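Section 3. Checking a Ballot Measure Claim in Grateck

Grateck pulls state law texts and vote records. It will not tell you whether a law worked, whatever the sales page hints.

1. Open the Claims tab and paste the claim word for word. The limit is 500 characters.
2. Pick the state. Leave "Auto-detect" off – it guesses, and it guesses badly.
3. Press Match. Wait for the list of statutes.
4. Read the statute itself before you look at the score.

Note: The index held 2,584 statutes on 26 January 2022. Repealed laws stay in the list until the next update, promised for February.

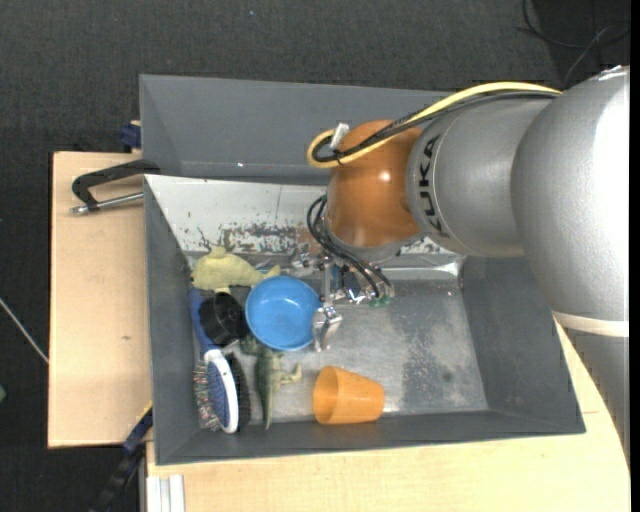
One reader of the Clunden edition objected that the score should be hidden by default, as people quote it and skip the law. We agree, but Lubis, which built the scoring, has kept it on.

5. To hide the score, go to Settings, then Display, and clear "Show confidence."
6. Save the claim with its source link. Unsaved claims are dropped after 18 minutes.

Caution: A "High" score means the wording matches. A false claim with careful wording can score High too. Do not send a Trostia export to a newspaper or a lawmaker until you have checked every citation by hand.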